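**Review of the Prirnis hand-held gripper kit, project report, second draft**
Robel Tsegaye and Marichka Lysenko. Advisor: Valentyna Sirko. 30th December

The department asked us to find out if the Prirnis kit is worth buying for the intro robotics course. We borrowed a pair from Skistport and spent most of December moving jars on and off a shelf. Our parents have asked what we are studying.

## What you get

Two grippers, one for each hand, plus cables and a manual translated by someone in a hurry. You hold them, do the task yourself, and the recordings are supposed to teach an arm to do it later. We tested the holding part only. The arm belongs to Pavliuk lab and there was a sign-up sheet.

## The shelf task

We picked glass jars because Bohdan Melnychuk, who had this project last year, used foam blocks and got marked down for it. The rule was one hand on the jar and the other free. Marichka did most of the runs. With the jar on the lower shelf there isn't much room to come in from above, so she learned to take it from below and the side, with the gripper's top plate sitting over the lid.
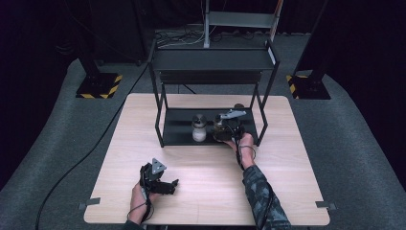

## Grip and reach

We logged 221 grasps and threw out 7 where the recording stopped early. Of the rest, we dropped none, though Robel would like it noted that he came close twice and said a word that is now in the audio track.

The top plate is the weak point of the design. It's fine in the open and a nuisance under a shelf, and you forget how far it sticks out until it taps something. The cables are the other complaint. They are long enough, but they hang off your wrist all afternoon like a leash.

The fingers have flat pads, and on a straight-walled jar they need to come in square or the glass wants to turn. We started every approach wide open and closed slowly. The manual suggests closing fast, and it also suggests "enjoy the firm."

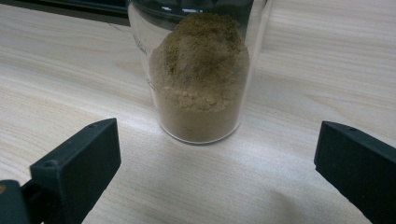
Glass was harder on the software than on the pads. The tracking did well with dark contents and got vague near glare, so we moved the lamp and lost a morning to it. The powder we used was free, from Américo Paiva's kitchen, and we have agreed not to ask for more of it.

## Would we buy it

Yes, with reservations. Setup took us 2 hours the first time, mostly the manual's fault. The Tastham kit we were meant to compare it with never arrived – their support desk says it is "in motion" – so that section is still blank.

Still to do: wrist strap fix, grasp log as an appendix, ask Valentyna about the page limit.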